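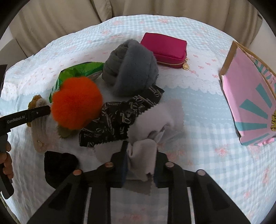 Pink pouch and gray knotted piece on the blue gingham quilt

How do I wash a quilt with lace trim without wrecking it?

Posted by flovley_porch in Laundry & Linens

Hi all, first time posting here although I've been reading for ages (the thread on getting candle wax out of a tablecloth saved me last winter, so thank you to whoever wrote that). I have a blue gingham quilt with little bows and roses on it and a white scalloped lace trim, and I love it far more than anyone should love a bed cover. I bought it secondhand at the church sale in Genelholm and it came with no care tag at all, only a tiny stub of ribbon where the tag used to be.

It's been on the bed since January and it needs a proper wash. My worry is the lace. I had a pillowcase with a similar edge a few years back, and after one trip through the machine the edge curled up like bacon and never lay flat again, no matter how much I ironed it. I also think the pink may run, though I haven't tested it. My washer is an old top loader with the post in the middle, and I don't have a dryer I trust, so whatever I do will probably end up on the line out back.

Should I hand wash it in the tub? Take it to the cleaners in Illden? They quoted me a price that made me sit down for a minute, and it's more than I paid for the quilt. And while I'm asking, does anybody have a good way to keep the lace from catching on things once it's back on the bed? I've already found one loose stitch.

Thanks so much in advance, and sorry for rambling!

gingham_and_gravy

Oh, I feel for you, I've got two like that and I fuss over them terribly. I would do it in the bathtub, and I'd set aside a whole morning so you aren't rushing.

Start with the color test before anything else gets wet. Dampen a white washcloth with cool water and a drop of your detergent, press it on one of the roses somewhere that doesn't show, and hold it there for a couple of minutes. Do the same on the blue. If the cloth comes away clean you can go ahead. If you see pink on it, stop and take it to Illden after all, painful as the bill is.

Fix that loose stitch next. Water makes a quilt very heavy, and a small gap in the trim can turn into a hand-sized one when you lift it. Plain white cotton thread is fine, little whip stitches, and don't pull them tight or you'll get a pucker.

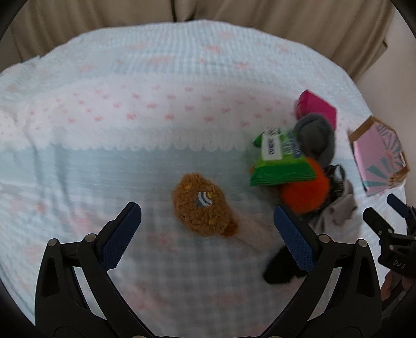
Then fill the tub with cool water, enough to cover the quilt by a few inches, and swish in a small amount of mild liquid detergent. I mean small! Almost everybody uses too much, and then you spend your whole afternoon rinsing. Fold the quilt loosely with the lace toward the inside, lay it in, and press down with flat hands all over. No rubbing and no twisting. Let it sit for 6 minutes, press again, and drain the tub with the quilt still in it. The water will probably look like weak tea and you'll be a bit ashamed, but everyone's does.

Rinse the same way until the water runs clear. Mine took seven rinses the first time, which tells you how heavy-handed I was with the soap. After that, press out as much water as you can against the side of the tub, and get an old sheet under the quilt before you lift it so the sheet carries the weight. A second pair of hands is a great help at this point.

For drying, I wouldn't peg it by the edge. Lay it over two lines or a couple of drying racks with a clean sheet underneath, and pat the lace flat with your fingers while it's still damp, scallop by scallop. It's dull work but I put the radio on and rather enjoy it. If you do that, you may not need to iron at all. If you do iron, use a low setting and put a tea towel over the lace.

As for catching, I take off my rings before I make the bed, and I keep the zippered things off it. My daughter's backpack did more damage in one evening than ten years of washing.

liao_street_linens

Agree with the tub. I'd only add that curling usually comes from heat, so it may have been the dryer or a hot wash that did your pillowcase in. A mesh bag is good for small pieces but don't try to cram a quilt in one. And if you have hard water, put a splash of white vinegar in one of the rinses, 200 ml or so for a full tub. The smell goes away as it dries.

oldtoploader

I just wash mine on delicate, cold, and hang it up. Never had a problem but mine doesn't have lace.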